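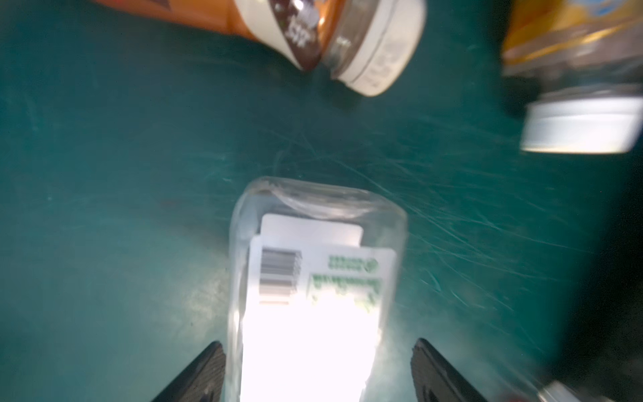 Clear container, label and barcode.

Board Book Corner: Mushi Goes to Bed (finally)

Quick one this time, or it was meant to be. The printer wants this newsletter by tonight and I have been putting off the book page all week.

So. Mushi Goes to Bed. New board book by Idrisa Nzioka, out of Sevatdale Press, on our shelf since 12th March and already chewed at one corner. Bedtime book. Small bear-ish animal will not go to sleep. Yes, there are plenty of these. We own most of them. This one is good though and I want to say why before the coffee wears off.

The whole thing is about 200 words. I read it standing up at the desk between phone calls, then again sitting down with my niece, then again, then again. She is two and a bit. She doesn't care about the story much. She cares about the page where Mushi is under the blanket and you only see the ears. Every time we got there she put her hand flat on the page and said "no" very seriously, and we had to wait until she took it off.

What it does well. The sentences are short and they have a beat, but they don't rhyme, and for me that's a relief. So many board books bend themselves in knots to get a rhyme for "bed" and you end up with somebody being fed bread in a shed. Nzioka just repeats one line, "Not yet, says Mushi," and changes what comes before it. By the second reading most kids will say it with you. By the fourth they will say it to you, at dinner, about socks.

The words get fewer toward the end. First few pages have a proper paragraph each, then two lines, then one, and the last spread has no words at all, just the window and the dark. I read it quieter and quieter without meaning to. Whether it puts an actual child to sleep I can't promise. It put me to sleep.

What I'm less sure of. The moon page is busy. Lots of little things tucked into the trees, fun in daytime, but at 7:30 with the lamp low you get a toddler sitting bolt upright looking for the owl. If that's your kid, turn two pages at once. Also the grandmother turns up on one page and then she's gone, and older ones will ask where she went. I said she went home. That was accepted.

The age thing. Cover says up to 4. I'd say from around when they can sit up in your lap and grab, and stop worrying about the top end. We had a first grader in on the rug reading it out loud to his sister and he was very pleased with himself, because he could do the whole book alone. That's worth something. A book that is "too young" is often the first one a kid can read to somebody else. Please don't take those away from them too early. I get asked this at the desk a lot, parents kind of apologizing for a big kid with a baby book in the bag. No need. Let them have it.

Reading it aloud, a few notes from story time here:

Do the "Not yet" in a normal voice first. If you start with a big funny voice you are stuck with it and it's a lot by the end.

Leave the blanket page open longer than feels right.

Skip the back cover copy, they will try to make you read it, it's just the blurb and the price.

If you have two or more on your lap, the one who isn't holding the book gets to turn the page. Saved us some tears.

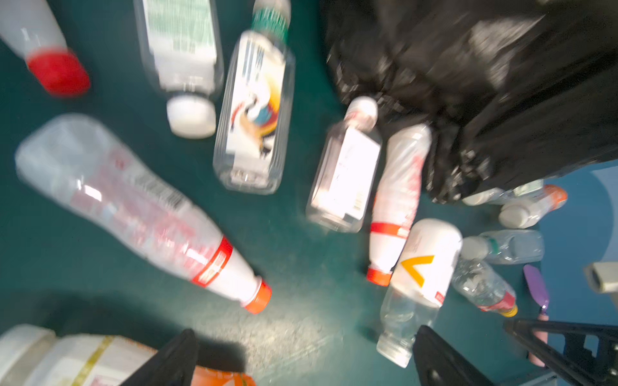 Plastic bottles and a black garbage bag.

About the author, since people asked. Nzioka grew up in Altstead and taught preschool there before the books. The first one, The Long Red Coat, went quiet pretty fast and is hard to find now (we have one copy, it lives behind the desk, ask nicely). This one got a first run of 3000, small for a board book I'm told, and the press says they'll see how it goes before doing more. So if you want one to keep I wouldn't wait till the holidays.

I got to ask a couple of questions by email. Why no rhyme? "I tried it in rhyme for a year. My class kept listening to the rhyme and losing the bear." Is Mushi a bear then? "I have never said so. The children decide." OK. Bear.

Also asked about the pictures, which are Nzioka's own, cut paper and then painted over. You can see the edges of the paper in places, espescially on the blanket. My niece kept trying to lift it. I asked if anyone had suggested making it a real flap and the answer was yes, everyone, and that flaps get torn off by the weekend. True. Our flap books are mostly tape at this point.

If you like this one, other things on the same shelf that go with it. Anything where a line comes back and back. Anything with a quiet last page. We've put some together on the low rack by the window, in no order, because the order lasts until the first toddler gets there. Cloth books are in the basket underneath and yes they do get washed. For the ones who want trucks and only trucks, there is a truck going to sleep book in there too, I can't remember what it's called, it's orange.

Some of you asked for bedtime books that aren't about bedtime. Good question. Kids who figure out what you're up to the second they see pajamas on a cover. For those I'd go with something slow about weather, or a walk. Rain books are great. Come find me and I'll pull a few.

And somebody wrote in to ask if reading the same book every night for weeks is a problem. It's a problem for you, maybe. Not for them. They are getting the words into their heads a bit at a time, and they like knowing what's coming, at the end of a day when they mostly didn't get to choose much. If you are really losing your mind, offer two books and let them pick, and make one of them the favorite. They will pick the favorite. But then you get to read the other one first.

Story time dates. Nzioka is coming to Plusham in May to read Mushi and do some paper cutting with the kids (safety scissors, we have plenty, the glue sticks are another matter). Exact day still being worked out, will go up on the door and in the next newsletter. It's free. Little ones need a grown up with them the whole time please. Shoes off on the rug. We are in Room 205 this spring while the children's room gets its new floor, so up the stairs or the elevator, then left past the water fountain. Strollers can come up with you, just park them along the wall so the door opens.

Regular baby lap time carries on as usual in the same room, mornings. Songs first, then a book, then the scarves come out and it all falls apart in a nice way.

Copies to borrow: there's a wait list for Mushi already, add your name at the desk or call. Please, please check the back of the crib before you tell us a board book is lost. Ours turned up there twice this winter, both times after teh family had paid for it, and then I have to do the refund form.

Next time: books about new babies, for the older kid who did not ask for one. Send me your favorites, good and bad. A few of the bad ones are very funny.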